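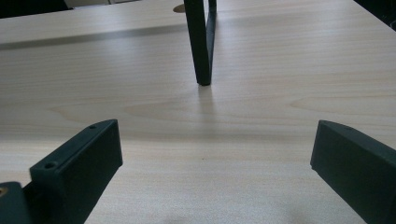 Ro-un Shin wrote to me after the January session to say that a table only looks clean from above, and that I should get people to crouch down and look along it before they reach for a cloth. I have moved that to the front of the talk.

Slide 1. Looking along the grain

Start here, before introductions. The top on the slide is pale wood, and the grain goes left to right in fine, slightly wavy lines. Ask the room which way they would wipe it. Most will say in circles. Let a couple of people answer, then go on.

Point out the sheen across the middle. Daylight is the cheapest tool we have. At the Ponska workshop we turned off the ceiling lights and used the windows only, and people found cup rings they had been wiping over for months. Mention this if the room has windows. If it does not, hold a flashlight low at one end of the demo table.

Slide 2. Everyday cleaning

Dry cloth first, to lift crumbs and grit. Then a damp cloth, wrung out hard, with the grain, from one end to the other. Then a dry one again. Show it at normal speed – it takes less than a minute, and people need to see that.

Pass the two cloths around. One is wrung out properly and the other is too wet. Have a towel ready for the second one.

Someone always asks about spray cleaners. My answer is that I don't use them on oiled wood, and on a lacquered top I put a little on the cloth and never on the table.

Slide 3. Marks

White rings: usually moisture in the finish. Leave them alone for 24 hours before trying anything. Many fade.

Dark rings: water has probably reached the wood. This means sanding, so go to slide 4.

Pen and crayon: skip unless there are parents in the room.

Tell the Nam café story here if time allows. They had 13 tables, all the same age, and the ones by the door were in far worse shape than the rest. Wet umbrellas. They put up a stand and refinished the three worst tops over one winter.

Slide 4. Sanding and oiling

Use the sample boards from Grurndale. Board A is sanded with the grain and board B across it. Both were finished with 300 grit and the same oil. Let people tilt them toward the light. The scratches on B show up right away, and they show more once the oil is on.

Points to cover: test under the table first. Thin coat, wait about 15 minutes, wipe off all the extra. Lay oily rags flat outdoors to dry, away from anything that burns – do not ball them up in the trash. Say this twice.

Questions

Ten minutes. If they ask which oil we sell, send them to the Jurnel counter at the back. Collect the boards before people leave.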